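Durkum kitchen table swap returns in October

Search this site Search
2 comments 8 shares

The Durkum kitchen table swap is back this October, and the sign-up sheet at the Relitz Hall is already filling up fast! Neighbors bring whatever they have been bottling, chopping and stirring at home, set it out on the long tables, and trade it for something they have never tried before.

Last year's swap saw 90 jars and bottles change hands in a single afternoon, and the crowd stayed long after the coffee ran out. This time the doors open at 2 in the afternoon, with fruit syrups and cut fruit up front and the oils, vinegars and pickles farther back. There's a new tasting corner too – bring a spoon.

A few house rules carry over from last time. Lids need to be screwed on tight, labels should say what's inside, and anything with nuts goes on its own table by the window. Baskets and totes are welcome for carrying your finds home, and the hall has a stack to lend if you forget yours. 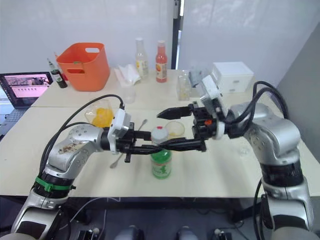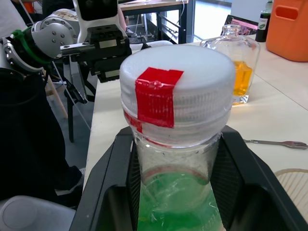
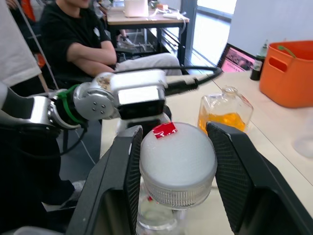
Bottles, jars and a whole lot of color on the tables.

Table spots are free, but they do go quickly, so put your name down at the Nilsuwan bakery counter or at the hall's front desk. The Ivedik Street parking lot will be open all afternoon, and the side entrance has a ramp for anyone rolling in a heavy cart. If you only want to look and taste, come anyway – there's always a jar of something looking for a new home, and the people who made it love to talk about how they did it!

Contact | © Durkum Neighborhood News | Back to top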